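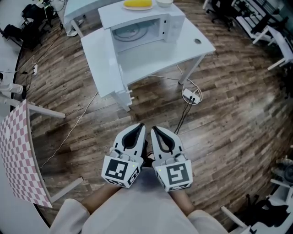

La mazorca en el microondas

El maíz en mazorca tiene fama de plato de verano y de olla grande. Hace falta hervir varios litros de agua, esperar, escurrir y fregar después un recipiente que no cabe en ningún fregadero. Quien vive solo, o come en el trabajo, suele renunciar antes de empezar. El microondas resuelve la cuestión en unos minutos y con un plato.

Durante el mes de febrero, esta revista dedicó sus almuerzos a comprobar hasta dónde llega el método. Se cocieron mazorcas frescas, mazorcas envasadas al vacío y mazorcas congeladas, con hojas y sin ellas, enteras y partidas. Algunas salieron bien a la primera. Otras quedaron con los granos arrugados y el corazón frío, y hubo que entender por qué.

Con hojas o sin ellas

La mazorca con sus hojas es la más sencilla de cocinar y la más difícil de encontrar. En los mercados aparece a partir de junio y desaparece con los primeros fríos. Las hojas verdes retienen la humedad del grano y hacen de envoltorio. Se mete tal cual, se cortan solo las barbas secas que asoman y se cocina a potencia máxima. Una pieza mediana necesita cuatro minutos; dos piezas a la vez, seis o siete.

Para pelarla hay un truco conocido. Se corta la base con un cuchillo, un par de centímetros por encima del tallo, se agarra la mazorca por la punta con un paño y se aprieta hacia abajo. El grano sale por el corte y las barbas se quedan casi todas dentro. Conviene dejarla reposar dos minutos antes de intentarlo, y aun así quema.

Sin hojas, el maíz pierde agua desde el primer segundo. Hay que envolverlo en papel de cocina mojado y escurrido, que quede húmedo pero no gotee, y ponerlo en un plato apto. El tiempo baja a tres minutos. Si el papel se seca antes de terminar, la potencia es excesiva o la mazorca llevaba demasiados días en la nevera.

Las envasadas al vacío vienen ya cocidas, aunque muchos compradores no leen la etiqueta y las cuecen otra vez. Solo hay que calentarlas: fuera de la bolsa, con el papel húmedo, 90 segundos bastan. De las marcas que probamos, las de Pevura traían el grano más firme y las de Burnow el más dulce, con un líquido en la bolsa que es mejor tirar. La mazorca congelada da peor resultado. El centro tarda en descongelarse y, cuando por fin está caliente, los granos de fuera se han pasado. Partirla en trozos ayuda algo.

El aparato

La potencia cambia mucho de un microondas a otro, y los tiempos de cualquier receta valen solo como punto de partida. En un aparato pequeño habrá que sumar un minuto. En uno potente, restar treinta segundos y mirar.

El plato giratorio de vidrio tiene más importancia de la que se le da. Las ondas no se reparten por igual en el interior y el giro compensa las zonas frías. Una mazorca larga que roza las paredes frena el plato, y entonces una punta hierve mientras la otra sigue cruda. Antes de cerrar la puerta conviene girar el vidrio con la mano y ver si la pieza da la vuelta completa. Si no la da, se parte por la mitad. También ayuda colocar las piezas hacia el borde y dejar libre el centro.

La limpieza del aro y de las ruedas que van debajo del vidrio se olvida con frecuencia. El azúcar del maíz gotea, se tuesta y acaba pegando las ruedas. Un cuenco pequeño con agua y una rodaja de limón, tres minutos a máxima potencia y otros cinco con la puerta cerrada, ablanda casi cualquier resto. Luego se pasa un paño. El vidrio se lava aparte, con agua y jabón, cuando se haya enfriado.

Dónde ponerlo

En muchas casas el microondas llega cuando la cocina ya está llena y acaba sobre una mesa auxiliar. No es mala solución si la mesa está firme. Debe quedar nivelada y soportar el peso sin balancearse al abrir la puerta.

La puerta decide buena parte de la colocación. En los modelos de apertura lateral hay que saber hacia dónde abre y dejar ese lado libre de paredes. En los que abaten hacia abajo hace falta espacio delante, a la altura de las rodillas de quien cocina, y no se debe apoyar en ella un plato caliente salvo que el manual lo permita. Muchas bisagras no están pensadas para eso.

El techo del aparato invita a dejar cosas encima. Un plato y un cuenco que esperan su turno no plantean problema mientras el aparato está apagado. Otra cosa es guardar allí el pan, los trapos o una pila de revistas: algunos modelos expulsan el aire por arriba y necesitan varios centímetros despejados. El manual indica cuántos. Los fabricantes suelen pedir también una separación por detrás y por los lados.

Queda el enchufe. Un microondas consume bastante y lo más prudente es conectarlo directamente a la pared. Quien recurra a una regleta debe leer la carga máxima impresa en ella; en una marcada con 3000 vatios, el microondas y un hervidor funcionando a la vez se acercan mucho al límite. Los cables que cruzan el suelo son el otro riesgo de estas cocinas improvisadas – sobre todo con un plato caliente en las manos. Una canaleta adhesiva pegada al zócalo cuesta poco y se coloca en una tarde. En las mesas de despacho que tienen un orificio pasacables, merece la pena usarlo.

El plato y el cuenco

El plato debe ser llano y más largo que la mazorca, o al menos igual. La loza blanca o crema corriente sirve casi siempre. No sirven las piezas con filo dorado o plateado ni las de barro poroso, que absorben agua y se calientan más que la comida. La prueba clásica consiste en meter el plato vacío junto a un vaso de agua durante un minuto. Si el agua sale caliente y el plato templado, vale. Si ocurre al revés, se reserva para la ensalada.

El cuenco es para la mantequilla. Una cucharada se funde en 20 segundos a media potencia, tapada, porque salpica. A partir de ahí hay donde elegir:

Mantequilla, sal gruesa y pimienta negra.
Mantequilla, pimentón ahumado y unas gotas de limón.
Mayonesa, lima, queso fresco rallado y chile en polvo.
Aceite de oliva, ajo muy picado y perejil.

La tercera mezcla es la que más se repitió en nuestros almuerzos. La cuarta pide calentar antes el ajo en el aceite, con cuidado de que no se queme. La sal, en todos los casos, va al final, cuando el grano ya está hecho.

Comprar y guardar

Una mazorca fresca pesa en la mano, tiene las hojas pegadas y las barbas pegajosas, de color claro en la base. Si las barbas están negras y secas hasta dentro, lleva tiempo cortada. No hace falta abrir las hojas en la tienda. Basta con palpar a través de ellas y notar si los granos llegan a la punta.

El maíz dulce pierde azúcar desde que se corta, y más deprisa a temperatura ambiente. En la nevera, con hojas y dentro de una bolsa, aguanta dos o tres días. Una vez cocido se desgrana con un cuchillo, de arriba abajo y con la mazorca de pie en un cuenco ancho, y se congela en raciones. Esos granos van directos a una tortilla, a una sopa o a un arroz.

El corazón que queda tampoco es basura. Hervido con una hoja de laurel y media cebolla da un caldo claro y dulce. Para eso sí hay que sacar la olla.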